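Why I'm mad about chiming clocks
05/12/2021

I finally did it - I brought home a clock that chimes! I've wanted one ever since I was small enough to sit under my gran's sideboard waiting for hers to strike, and last week I found one in a junk shop in Dollcombe, tucked behind a stack of picture frames. It's a Kettler, with a dark case and a dial gone the colour of weak tea, and it weighs far more than you'd think from the size of it.

I paid 50 pounds, which felt like a lot on the way to the car and like nothing at all once I'd heard it strike four in my own kitchen.

What I love is that you can follow the whole thing with your eyes. Take the back off and there's the spring, there's the train of wheels, there's the little fly whizzing round to slow the strike down (my favourite bit, it sounds like a moth in a lampshade). I sat there for most of an evening with a torch, moving the hands on and waiting for the click just before the hour, the one clock people call the warning. Isn't that a brilliant name for it?

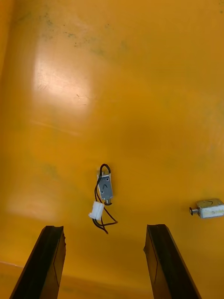 Mine was running fast when I got it, gaining 28 minutes a day, so by breakfast it was already living in a different part of the morning from me. Imani Waweru from the Skotness clock evenings told me to lower the pendulum bob a tiny bit, wait a full day, then do it again. I am not a patient person! But I've been good, and it's now down to 2 minutes, and I've stopped touching it for fear of spoiling things.

I'm already looking at another one, a Delano with a proper bell instead of a gong. The seller wants 800 for it so I shall carry on looking, probably until August. In the meantime I've been reading up on how to oil the pivots, and every book says to use less than you think - a drop on the end of a pin, then wipe half of it off.

Next job is finding a shelf that's really level. The one in the hall isn't, and the tick goes all lopsided when I put it there.

12 comments | 3 shares

© The Hall Shelf | Contact | Back to top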